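Kırmızıgül Guest Bathroom Set
Door, towels and mirror, supplied by Plalton

The Kırmızıgül is for people who feel that a spare bathroom ought to have more presence than a cupboard with a tap in it. Nicanor Ochoa drew the first one for a small hotel in Anmont, where the guests had been very polite about the old one, and we have been making it ever since.

The door
Wood, stained a dark reddish brown and finished to a proper gloss. Recessed panels with raised mouldings, a brass-coloured lever on a tall backplate, and a small keyhole or lock fitting below the lever. The door frame is stained to go with it. Wipe with a soft cloth. It will show fingerprints, and your relatives will leave them.

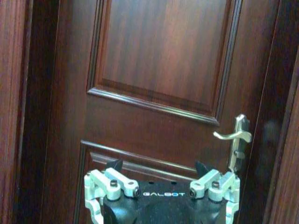
Doors are made to order and take 47 working days, a figure Nicanor defends with some heat. Tell us which side you want the hinges. Tell us again when we ring to check.

The towels
White terry with a looped pile, in one weight and one colour. We did once offer beige. Wash them before first use and leave out the fabric softener, which makes them lovely to stroke and hopeless at drying anybody.

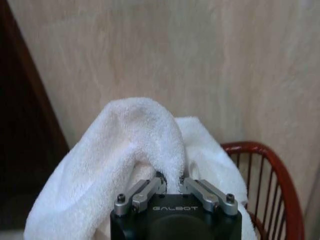
Sold in pairs. Replacement pairs can be ordered singly, if you see what we mean, and hotels taking 1000 or more should speak to Araceli Zepeda about delivery. She will want to know about your stairs.

The mirror
A large wall mirror in an ornate gold frame, after a pattern in the 1973 Skollero catalogue. Modest it isn't. Allow two people and a good wall for hanging, and dust the moulding with a dry paintbrush.

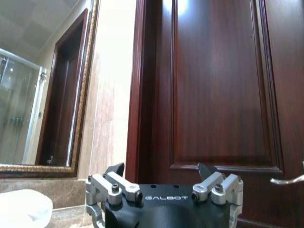 Door, mirror and towels can be bought separately, though the mirror does look a bit overdressed on its own. Fixings for the mirror are included. Tiles, taps and the bath are your own affair.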